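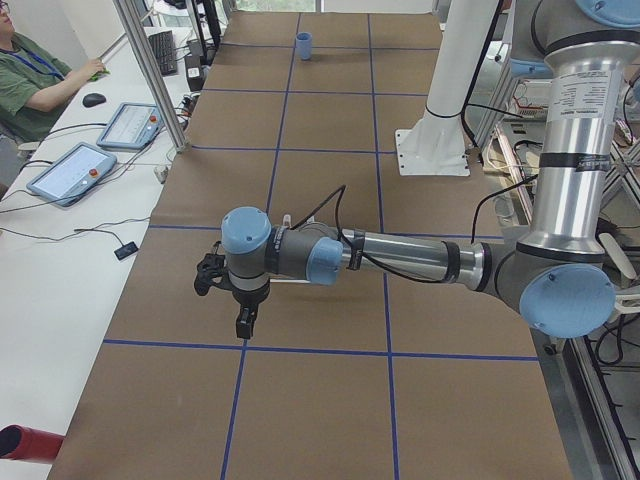 Figure 7.1 A cup on a work surface marked into cells with blue tape.

Chapter 7
Places for Things: Laying Out a Work Surface

Every kitchen, canteen and tea room depends on a simple agreement about where things belong. A cup that has a known place can be found without a search and returned without a question. This chapter considers how such places are set out, how they are marked, and how a person's habits change once the marks are there.

The practice of dividing a surface into cells is an old one in shared kitchens. Paper is laid over the table and strips of tape are run lengthwise and across it, so that each rectangle becomes an address. Students at the Gatutlow training kitchen learn to name a cell by its row and column before they learn to stock it. The method costs little and can be changed in a few minutes – an advantage while a layout is still being tried out.

Three terms are used throughout. A home cell is the place where an object rests between uses. A transit cell is kept clear so that an object can be set down for a moment. A drying cell holds a rack, and its neighbors are chosen with dripping water in mind. The Jorus layout, discussed in Section 7.2, gives cups and mugs a home cell at the far end of the table and leaves the middle rows for transit. The Zeng layout places the drying cell to one side, within easy reach of the person washing.

Mugs deserve particular attention. They are lifted more often than plates, they are frequently tilted to drain, and they take up more room in a rack than their size suggests. A rack with an open front allows a mug to be placed from the side, and the cell in front of it should therefore stay free. 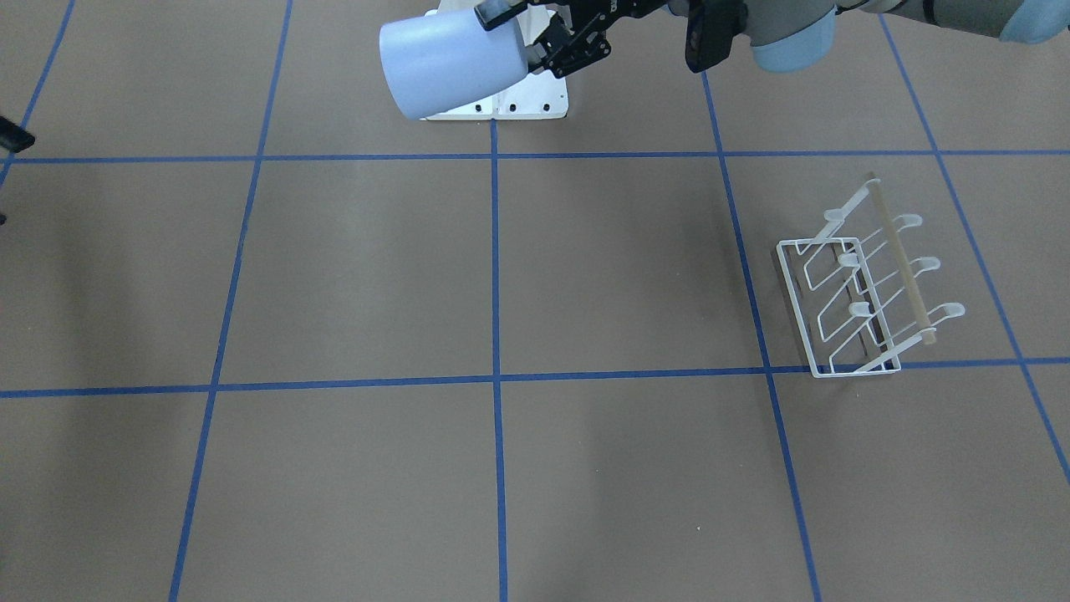

Figure 7.2 A light blue mug held on its side, with a white wire dish rack in a nearby cell.

Cinine notes that tape alone does not settle the matter: "We marked the whole table in March, and for 4 weeks the cups still ended up beside the sink. They moved only when we put the rack where people were already standing."

The remark points to the subject of Section 7.1, in which the reader will record where objects are set down over one working day, before any tape is applied. Section 7.3 returns to the same record and uses it to assign home cells for a kitchen of 6 users.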